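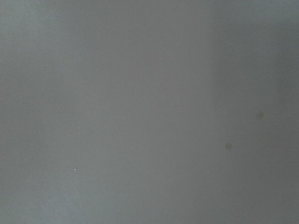 4. Fitting and levelling the Iltby worktop

Read this section through before you unpack the top. The legs and cross rail should already be in place (section 3). Two people are needed for steps 1 and 2.

CAUTION: Do not drag the worktop over the frame. Grit trapped underneath will scratch it.

1. Lay a clean blanket on the floor and place the worktop on it, face down.

2. Lift the top on to the frame with the cable notch at the back. Leave a gap of 12 mm between the back edge and the wall.

3. From below, start all the fixing screws by hand. Do not tighten any of them yet.

4. Put a spirit level across the front edge, then along each side. Turn the feet until the top is level. On a soft floor, fit the Dobson foot pads first.

5. Tighten the screws, working from the middle outwards. Use a hand screwdriver.

Note: The 600 mm top has no centre screw. Ignore the middle hole in the bracket.

6. Wipe the surface with a damp cloth and dry it straight away. Small pale specks are often packing dust and will wipe off.

CAUTION: Do not use scouring powder, wire wool or bleach.

7. Leave the top clear overnight before putting anything heavy on it. The greatest load is 60 kg, spread evenly.

Note: Under a Pendent lamp or beside a window, a plain grey surface may look bluish on one side and warmer on the other. Check the colour in daylight before asking for a replacement.

If the top rocks after step 5, loosen the screws and repeat from step 4. Spare feet are listed under part 69 in the Vurnberg parts list.

Text revised in November by Mebrat Wako.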